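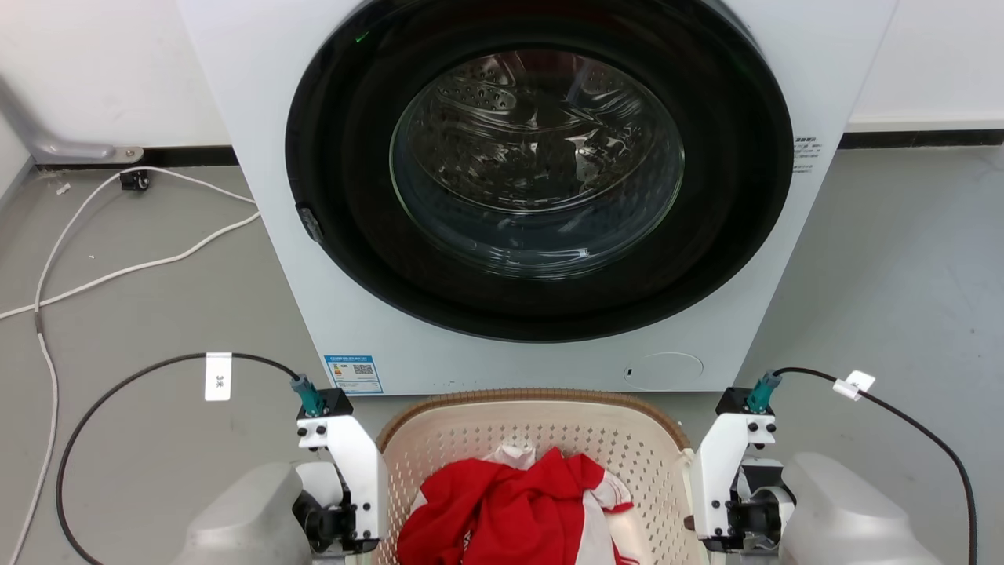 From: Jhair Rivadeneyra
To: laundry-automation list
Date: January 2024
Subject: Re: Dudel two-arm kit, anyone past the demo stage?

On the list, Cervantes wrote:

> We have a quote from Provcombe for the Dudel two-arm kit and I need to
> answer them soon. The brochure shows it loading a front loader from a
> basket on the floor. Has anyone run it on real laundry for more than an
> afternoon? I'd like to know about setup time, what it does with long
> sleeves, and whether the support contract is worth paying for. We would
> use it in a small test apartment, one machine, no dryer.

We have had the kit on loan since last fall, so I can answer most of this.

Setup took us 2 days. The arms went together quickly. The rest of the time went to calibration and to finding a standing position where both grippers could get into the basket and still clear the door when it swings. The manual gives a single recommended distance from the washer. It didn't work for us, and we ended up several inches farther back. Mark the floor once you find your spot.

On loading, we logged 50 baskets of mixed clothes. The kit got the whole basket into the drum without help on 23 of them. Most of the others needed a hand with one item, usually something with sleeves. A sweatshirt in a heap gets picked up by whatever part is on top, and the cuffs drag over the rim of the basket or hang out of the door. Bristotex sells a set of softer finger pads that fit these grippers. We tried them and they helped with thin fabric. They made no difference I could see on sleeves.

Socks are slow but mostly fine. Towels are the best case. We didn't try bedding.

Opening the door is a separate routine and you have to teach it for your own machine. Ours has a black round door with the handle section down on the lower left of the rim, and the left arm has to come at it from below. Allow 6 tries or so before you get one worth saving. Closing is easier, a push with the back of the gripper is enough.

Two complaints. The connectors on the gripper modules are exposed, and the cables loop out to the sides, so keep door swing and cable path in mind when you teach anything. Also, the software forgets the basket position after a restart. Provcombe told us a fix is planned for March. I would get that in writing before you sign.

As for the support contract — we took the basic one. They answered our emails the same day, and they replaced a cable without arguing. I can't say anything about the higher tier.

For one washer in a test apartment I'd say rent first, if they will let you. Ask them to run it with your own clothes in your own basket. The demo set they bring is all T-shirts and hand towels.

I can send the log sheet if you want it, just write to me off list.

Jhair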